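From: Marius Văduva
To: members list
Date: 13/07/2024
Subject: Re: [members] Baskets with compartments, and the shared room

Dear Kamala, dear all,

Thank you for your message. I answer below, point by point, and I ask you to forgive me if it is a little long.

Kamala Varma wrote:
> I would like to order baskets for the August table sale. Anjana tells
> me that you have tried one with compartments on the round table. Is it
> big enough for cutlery and napkins together? The Clernar catalog shows
> only the outside.
> Also, can somebody tell me what furniture is in the room now? I have
> not been there since the spring, and I must plan where to put things.

1. The basket

It is a rectangular basket, woven from wicker, and the inside is divided. The sections are not of equal size. There is a larger one on the right, and this is the one I would use for napkins, folded once. The bottom of it is woven too, in a tan color, so crumbs will fall through and you must put a cloth or paper under it. 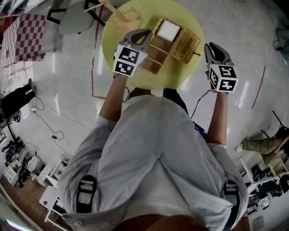
For the cutlery I am less sure. Long spoons will stand out over the rim, and if all the weight is on one side I think the basket will be annoying to carry. Gopinath prefers the Jikereo model, which has a handle, but he pays more for it and it has only 2 sections. My opinion is that the wicker one is good enough for a table sale. In the Clernar catalog it is number 966. If we order 20 or more, they do not charge us for delivery.

One more thing about the round table, the yellow-green one. It is a nice color with the wicker, but please remember that it is round – a rectangular basket takes more of the surface than you expect, and then there is little space for plates. I would put one basket on it and no more.

2. The furniture

The room is bright, with windows on the left if you stand as I did, and long lights in the ceiling, so we will not need lamps. You asked especially for tables and chairs. There is a white table with a red-and-white checkered tablecloth on it, and a white molded chair beside it. I would like to keep that cloth for the sale, if Mohandas agrees, as it looks cheerful and we have few good ones. There is also a black office chair near the thick white column. For storage we have the tall white metal shelves behind the same column. They have open shelves with various things on them, so before you plan to put your boxes there, please ask Anjana which shelf is for us.
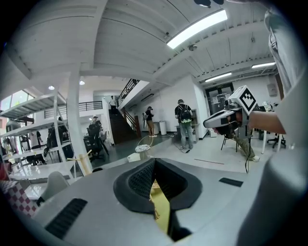
3. What I still need from you

- The number of baskets, before I write to Clernar.
- If you want the napkins from Mendes or from Zevura. The Zevura ones are thicker, but they come only in packs of 15.
- Who can bring a second tablecloth for the round table. Plain white would be the best with that green.

I can go to the room again next week with a measuring tape, if somebody needs the exact size of a table or a shelf. Please write to me and not to the whole list for this.

With kind regards,
Marius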